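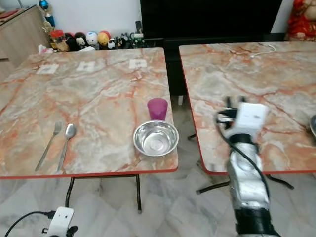 Sadao Nishimura wrote, after reading the first notice of this trial, that a quiet machine is of no use to a dining room if the spoons come out of it with spots, and he asked that the review deal with spots before it dealt with anything else. The Dining Services Office accepts the request. Results for flatware are therefore given first. Noise, loading, upkeep and cost of operation follow.

## Product and setting

The product under review is the Orby undercounter dishwasher, the front-loading model with the built-in rinse heater. One unit was installed in the service pantry of the Punham Residence dining room, where it replaced an older machine of similar width. The pantry serves 200 meals on a full day, most of them at midday. Pots and baking pans are washed in the main kitchen and were not part of the trial.

The unit went into use in November and had completed 1134 cycles when this review was written, according to the counter on its own display. It was run by the regular pantry staff on all shifts. Naltura powder detergent and Naltura rinse liquid were used throughout, as they had been with the earlier machine, so that a change in detergent would not confuse the findings.

## Flatware

Forks and spoons washed in the standard flatware basket came out clean on the normal cycle. Dried egg was the one regular exception. Forks left standing after breakfast and washed with the midday load often kept a thin film between the tines, and the long cycle removed it only part of the time. Soaking the forks in a tub of warm water before loading solved the problem, and the pantry has returned to that practice.

Spots are a separate matter. During the opening period of the trial, spoons showed white spotting on the inside of the bowl, and several residents remarked on it. The rinse liquid had been left at the factory setting, which proved too low for the water supply at Punham. Slamet Oei raised the setting by one step, then by another, and the spotting became light enough that complaints stopped. It has not disappeared. Spoons that nest together in the basket still spot where they touch, and mixing forks and spoons in each compartment gives a better result than sorting them beforehand.

The manual explains how to change the rinse setting but places the instruction in the installer's section, after the wiring diagram. Buyers with hard water should turn to that section first.

## Bowls and cups

Metal bowls gave the best results of any item. They drained well when leaned in the peg rack, and they left the machine hot enough to dry in the open air within a short time. Ceramic soup bowls were nearly as good, although the deeper ones hold a small pool of water in the foot ring and must be tipped by hand.

Plastic cups were the weak point. Plastic does not hold heat as metal and ceramic do, and the Orby has no drying fan. Cups were still wet at the end of every cycle, long or short. The staff now leave them upside down on an open rack in the pantry, where they need most of the afternoon. A dining room that must reuse its plastic cups between two seatings should either own a second set or consider a different machine.

Light cups also turn over in the spray. A cup that has turned over fills with wash water and spills it on the floor when the rack is pulled out. The maker sells a wire cover that fits across the rack. We bought one, and it does what it should. It ought to be supplied with the machine.

## Loading and controls

The door is well balanced and stays where it is left at any angle. Racks slide out level, and the rack height suits a person of average size, though Aoi Nagano, who works the early shift, found the lower guide rails hard to see in the dim end of the pantry and twice set a rack down beside them. The rails would be easier to find if they were a different color from the tank.

There are three cycle buttons and a start button. The symbols on them are small and are not explained on the machine. We placed printed labels above the buttons, and new staff have had no trouble since then. The start button has to be held down for a moment before it responds. Staff who are used to the earlier machine press it briefly, walk away, and return to a full rack of unwashed dishes. After several months this still happens.

The maker rates the machine at 25 racks an hour on the short cycle. Our pantry did not reach that rate and does not need to. Refilling the tank after a busy period takes longer than the brochure suggests, and the rinse heater pauses the cycle until the water is hot enough. The pause is correct behavior in a machine of this kind, but it is not shown on the display, and it was taken for a fault on the first weekend of use.

## Noise

The pantry opens directly onto the dining room through a serving hatch. With the hatch closed, the Orby can be heard but does not interfere with conversation at the nearest tables. With the hatch open it does, mainly during the drain, which ends in a loud gurgle. Some residents find this unpleasant. Others have said that they miss the old machine, which rattled, because its sound told them that coffee was about to be served.

Wrapping the drain hose where it passes through the cabinet wall reduced the noise somewhat. The material was left over from other work in the building and cost nothing.

## Upkeep

Daily care consists of emptying the tank, lifting out the two filters, rinsing them, and leaving the door ajar overnight. The work is simple. The coarse filter is sturdy. The fine filter is made of a thin mesh that bends if it is knocked against the side of the sink, and a bent filter does not seat properly. Ours was replaced once during the trial. The supplier, Uchida Kitchen Supply, had the part in stock and delivered it promptly.

The spray arms come off without tools. Rice is the main cause of blocked jets here, and a wooden toothpick clears them. Rogelio Mangubat asked that the following points be recorded for other buildings:

- The lower arm must be pushed down until it clicks. It will turn without clicking, but it will come loose during the wash.
- The drain cover fits in either direction. It works in only one of them.
- Descaling should be done at the end of the evening shift, when the machine can be left to stand.
- The rinse liquid bottle should be kept on the floor and not on the shelf above, or the feed tube will siphon.

One service visit was required. The door switch failed, and the machine would not start. The repair was covered by the warranty. Paper plates were used at supper that evening.

## Water, power and detergent

The unit is not metered separately, and this office cannot give exact figures for water or power. Use of Naltura powder fell slightly compared with the same season under the earlier machine. Use of rinse liquid rose, for the reason given under the heading on flatware. The difference in cost between the two is small.

## Remaining objections

Selamawit Tilahun has asked that her view be entered in full. She holds that the earlier machine could have been repaired, that the door seal and pump were both available from Uchida, and that a trial of a new product should have been set against a repaired old one. The office did obtain a price for the repair. It was lower than the price of the Orby by a wide margin, but the repair carried no warranty on the tank, which had begun to rust at one corner. Readers whose present machine has a sound tank may reasonably reach a different decision.

## Rating and recommendation

The Dining Services Office rates the Orby undercounter dishwasher as **suitable, with reservations**. It is recommended for pantries that wash mainly metal flatware, metal bowls and ceramic dishes. It is not recommended where plastic cups make up a large part of the load and must be dry within the hour.

Buildings that order the unit should order the wire rack cover and one spare fine filter at the same time. The rinse setting should be checked at installation, with the installer present.

The unit at Punham will remain in service. Comments may be left at the serving hatch or sent to the Dining Services Office, and those received before the next menu notice will be attached to this review.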